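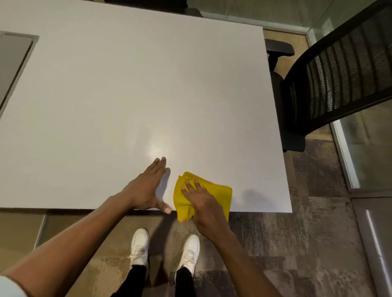
White desk top, matte finish: how do you get it clean without streaks?

fredy_apaza
Posted Thursday, 7:40 am
We have a big white table in the shared office, matte top, cable panel on the left side. I wipe it with a yellow microfiber cloth and a bit of spray. Every time I end up with a shiny patch near the front edge, and later there's a dull ring where the patch was. Coffee marks come off fine. It's the ring that bugs me. Table is a Savolainen, paid 392 for it used. What are people using?

driftwood60
Too much spray. Put it on the cloth, not the table. Two squirts is plenty for a table that size. Fold the cloth in four so you have clean sides to turn to.

Tshepo Zulu
Disagree on the spray. I clean 5 of these tables on a Thursday evening and I spray the top directly. What matters is that you dry it with a second cloth right after. One cloth can't do both jobs, it just moves the water around.

driftwood60
Direct spray next to a cable panel is asking for trouble. It runs under the rim.

Tshepo Zulu
So start from the other end. I've never had any get in there.

marla_k
What's in the spray? I had the same ring with Driltum and switched to warm water and a drop of dish soap. Gone in a week. Also check how you wash the cloth. Fabric softener ruins microfiber, it leaves a film and the film goes on the table. Wash at 60 degrees or less, no softener, hang it up.

fredy_apaza
It is Driltum. And yes, the cloths go in with the towels, with softener. I'll wash a couple on their own and try the soap.

driftwood60
There you go. Still wouldn't soak it.

pjh_195
Melamine sponge works on the ring if it's already there. Light pressure.

marla_k
Please don't. It's a fine abrasive. On a matte top it polishes a spot and then you have a shiny patch for good. I did it to a Darley desk and had to put the monitor stand over it.

pjh_195
Mine's been fine for two years, but OK, test it on the underside first.

fredy_apaza
Update: soap and water, dried with a second cloth. No ring so far on the front half. Back half still has the old marks, doing that tomorrow. Leaving the sponge alone for now.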